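# Comparing grippers, part 2: thin flat things

Notes for the Urnthorpe lab group, 25th March

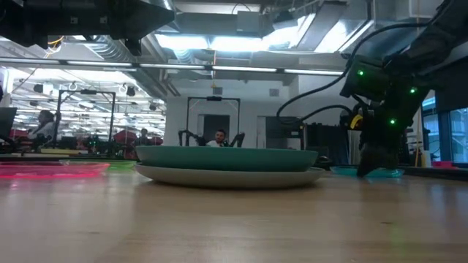 Last time we talked about closing force, and I promised we'd get to the part I like best, which is what the fingers do in the last bit of travel before they touch. I used to grade grippers on how hard they squeeze (guilty!), but most of my failed picks happen before any squeezing starts. Take the teal-blue tray under the fingers on the right. It lies flat on the wood, so there's hardly any edge to get hold of, and if you come straight down you just press on it. The two stacked plates are a different headache: the green one is a bit smaller than the pale one, so your fingers can meet both rims when you only want one.

So, for your own runs:

- Do 18 picks per object with the Jetska fingers, then 18 with the Minhas ones. Same start pose, please.
- Log the height where you first feel contact, and whether you slid or pressed.
- Keep the approach speed at 300 on the controller. Naveed tried 842 in December and we had to order new fingertips.
- Watch your cable slack when you rotate the wrist!

Daichi Maruyama's group got 58 percent on flat trays with a straight-down approach. Junaid thinks tilting the wrist first will beat that easily, and I'm with him, but I haven't seen enough runs to bet lunch on it.

Read the Skarness handout on compliance before you start, especially the bit on soft pads. Send your logs to Babar, and bring one pick that went badly so we can go over it together.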